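**Zwischenbericht August, Projekt Jestus**
Arbeitspaket 4: Zweiarmige Handhabung in der Simulation

Der Berichtszeitraum war von einer Störung geprägt, die uns den geplanten Abschluss der Griffversuche gekostet hat. Betroffen ist der rechte Arm. In Läufen mit mehr als 600 Zeitschritten meldete der Regler eine Handposition, die nicht mehr zur Position im Simulator passte. Der Sicherheitswächter von Trikside hätte in diesem Fall abschalten müssen. Er tat es nicht, weil er denselben fehlerhaften Wert auswertet wie der Regler.

Der Versuchsaufbau ist gegenüber dem letzten Bericht unverändert: gedeckter Tisch, zwei Arme mit mehrfingrigen Händen, Lebensmittel als Greifobjekte.
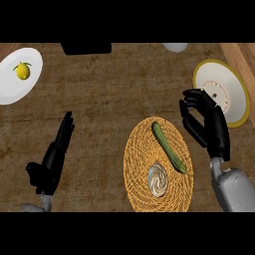 *Abb. 1: Simulierter Tisch mit beiden Armen, rechte Hand vor dem gelb gerandeten Teller*

**Ursache**

Die Steuerungssoftware Fang rechnet die Gelenkwinkel des rechten Arms in einem eigenen Zeittakt um. Bei jedem Schritt entsteht ein kleiner Versatz, der nie zurückgesetzt wird. In kurzen Läufen fällt er nicht auf. Von den Läufen mit 1000 Schritten endeten 7 mit einem Kontakt, den der Bahnplaner nicht vorgesehen hatte. Am linken Arm trat der Fehler nicht auf, er nutzt noch die ältere Umrechnung.

Sachschaden ist nicht entstanden, da alle Läufe in der Simulation stattfanden. Die Übertragung auf die Anlage in Jundville haben wir trotzdem gestoppt.

**Maßnahmen**

- Umrechnung im rechten Arm auf den Takt des Simulators umgestellt (erledigt)
- Wächter erhält die Position direkt aus dem Simulator (in Arbeit)
- Wiederholung aller langen Läufe (offen)

Für die Wiederholung sind Griffe nahe am Tellerrand vorgesehen, weil dort schon ein geringer Versatz zum Anstoßen führt.
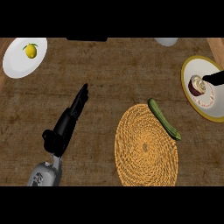
Meifang Zeng merkte zur Entwurfsfassung an, die Umstellung des Takts behebe nur den bekannten Fehler. Solange der Wächter keine unabhängige Messung habe, solle Jundville gesperrt bleiben, auch wenn alle Wiederholungsläufe sauber durchgingen. Wir haben das übernommen. Die Freigabe wird erst beantragt, wenn der Wächter einen absichtlich eingebrachten Versatz erkennt und beide Arme anhält.

**Termine und Mittel**

Der Abschluss des Arbeitspakets verschiebt sich um 4 Wochen. Zusätzliche Mittel werden nicht beantragt, die Rechenzeit für die Wiederholung ist im laufenden Budget enthalten.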